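Sukelow Heat Transfers: Frequently Asked Questions
Last revised 2018-03-17

These answers cover printing, washing and storing garments decorated with Sukelow transfers. Press settings for individual films are on the instruction sheet packed with each roll.

What is the difference between Skado and Ayaaba film?
Skado is a cut film in solid colors. The design is cut from the roll, the excess is weeded away, and each color is pressed as a separate layer. Ayaaba is a printed film, supplied with the full-color design already on a clear carrier. Use Skado for names and numbers. Use Ayaaba for artwork with more than three colors or with fine outlines.

Which fabrics can be used?
Cotton, polyester and blends of the two. Nylon shell fabric needs a different adhesive and is not covered by either film. Waterproof coatings, silicone finishes and heavy fleece prevent bonding. Garments treated with fabric softener before pressing should be washed once without it and dried fully.

What are the press settings?
Set the platen to 300 degrees Fahrenheit for both films. Press Skado for 15 seconds and peel it warm. Press Ayaaba for 12 seconds and peel it cold. Pressure is medium in both cases. A household iron does not hold an even temperature across the soleplate, and we do not accept claims on prints applied with one.

How long before a printed garment can be washed?
Allow 72 hours. The adhesive continues to set after the garment has cooled to room temperature, and early washing is the most common cause of lifted corners.

How should printed garments be washed?
Turn the garment inside out. Use cold or warm water and a detergent without bleach. Tumble dry on low or hang. Do not dry clean. Iron only from the reverse side, or through a pressing cloth.

Can printed T-shirts be folded?
Small prints may be folded in any direction. For large prints, fold along the unprinted sides first, then bring the hem up so that the crease falls below the design. Do not stack freshly pressed shirts face to face while they are warm, as the films can stick to one another. Place a sheet of plain paper between them.

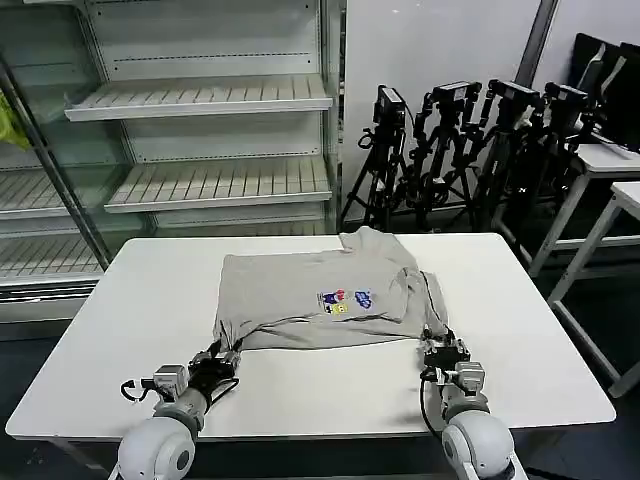
Deborin wrote to point out that the paper should be uncoated, having found that glossy sheets left a faint sheen on two Ayaaba prints after a weekend in a warm stockroom. This is correct. Uncoated paper or the silicone release paper from the roll may be used.

Why does the print look dull after several washes?
Detergent residue is the usual cause. Run one cycle with no detergent and inspect the print again after drying. If the surface is still dull, repress it for five seconds under release paper. A print that has gone dull and also feels rough has been overheated, either in the press or in a dryer, and cannot be restored.

Can a print be removed?
Skado can be removed with Bumo solvent, applied from the reverse of the fabric. Stretch the fabric gently, wait one minute and lift the film with tweezers. Some outline may remain. Ayaaba breaks into small pieces when lifted, and removal is not recommended.

How should unused film be stored?
Keep rolls upright in their original bags, away from direct sunlight and radiators. Cut sheets should lie flat in a closed container. Shelf life is 28 months for Skado and 18 months for Ayaaba, counted from the date on the core label.

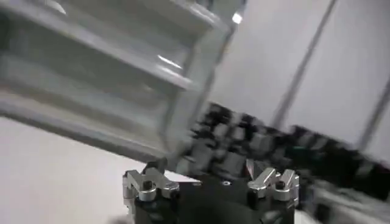
How can I tell whether old film is still usable?
Press a test square onto scrap cotton and let it cool. Pull at one corner with a fingernail. If the corner lifts without stretching the fabric, discard the roll.

Is there a minimum order?
Skado is sold by the yard with no minimum. Custom Ayaaba sheets are printed from one sheet upward. Orders placed before noon are normally cut the same day; custom sheets take four working days.

Where do I find the batch number?
It is printed inside the cardboard core, after the letters SK or AY. Include it with any claim, together with one unwashed sample if available.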